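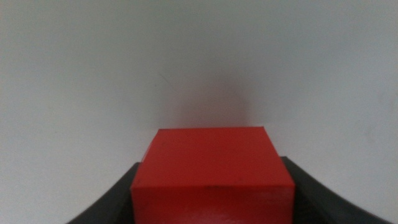
**dukport_dan**

We have 4,000 to spend before July. The Laren gripper eats 2,000 of it, and all I've asked of it so far is to hold a red block. Worth it, or wait for the Bonsu?

**tomik_fan**

Wait. You're pricing fingers and forgetting spare pads. I go through 9 sets a year.

**gearmutt**

9? What are you picking up, gravel? Buy the Laren.

**tomik_fan**

Castings. So, yes, gravel.

**dukport_dan**

Pads weren't in my budget. Neither was shipping. Back to the spreadsheet.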